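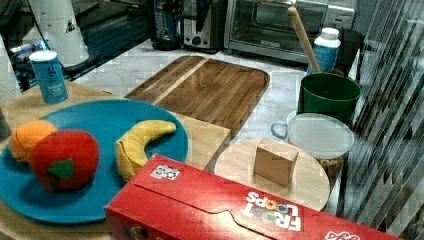

Felt and plush don't belong on a plate, a reader wrote under my October post, because they pick up every crumb going and then nobody washes them. Fair point. I have since tested it. The soft orange, apple and banana went through a 35-minute cool cycle in a mesh bag, and all three kept their shape. The apple took longest to dry, being the biggest of them. The green felt leaf needed pressing flat by hand.

The counter reset, as of 8th December, works like this. Play food stays on the blue plate, and the plate stays on the light wooden board. The brown tray with the groove goes in the middle of the marble, grain and all the streaks showing, and gets real food only. I oil it every 6 weeks with a food-grade mineral oil from Omness. One thin coat, wiped off after twenty minutes. Two coats left it tacky.

The round board is used for bread. It goes away upright so both faces dry evenly. Flat storage on marble cupped my previous one by 6 mm across the diameter, measured with a steel rule and a feeler gauge.

Cereal boxes are the remaining problem. A Froot Loops box on its side takes up far more counter than one standing up, and the shelf I bought from Druvow is too low to take one upright. The shelf pins move in fixed steps, so the fix is a new row of holes. I have marked them and not drilled them.

The green pot holds the long-handled tools. Plastic is light for the job, so I put a layer of clean gravel in the bottom, in a sealed bag. It hasn't tipped since.

After the counter I moved on to the floor and the furniture edges.

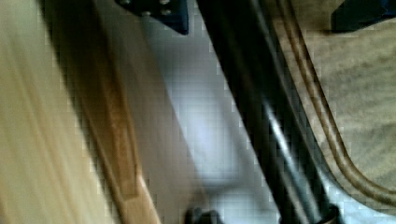
My sister's view is that black metal legs will mark any pale floor sooner or later, pads or no pads, and that I should stop buying pads. I went ahead and ordered the Vusteo ones, 49 to a sheet, in the thin grade. They compress less than thick felt, and grit has less to sink into. I wipe them when I mop and replace any that have slid off center.

The pale wood gets a damp cloth along the grain, then a dry one. The warmer strip at the edge gets the dry cloth only. Water sits in a seam, and I would like that joint to stay closed. Wax is next on the list, once I find the tin.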